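Bras qui lâche les dés à côté du gobelet
Kenza Sqalli
Salut ! Je monte deux petits bras dans mon garage depuis août, et le but c'est de ranger des dés dans un gobelet en carton. Sur 14 essais j'en ai réussi 6, le reste tombe à côté. Vous feriez quoi ?

Mathis Vidal
Change les servos, les pas chers c'est nul.

Killian Lacroix
Avant d'acheter quoi que ce soit, regarde tes câbles ! J'avais laissé les miens trop courts et le poignet tirait de travers en fin de course. Ensuite, ralentis la descente (je suis passé de 200 à 100 dans la config, le jour et la nuit) et essaie avec des dés translucides et des opaques, ma caméra n'aimait pas trop les bleus.

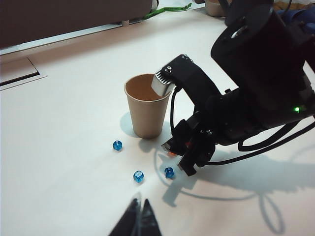 Et puis leste ton gobelet, une rondelle collée dessous suffit, sinon tu vas courir après toute la soirée. Si ça rate encore, poste ta config, je regarderai après 18 h.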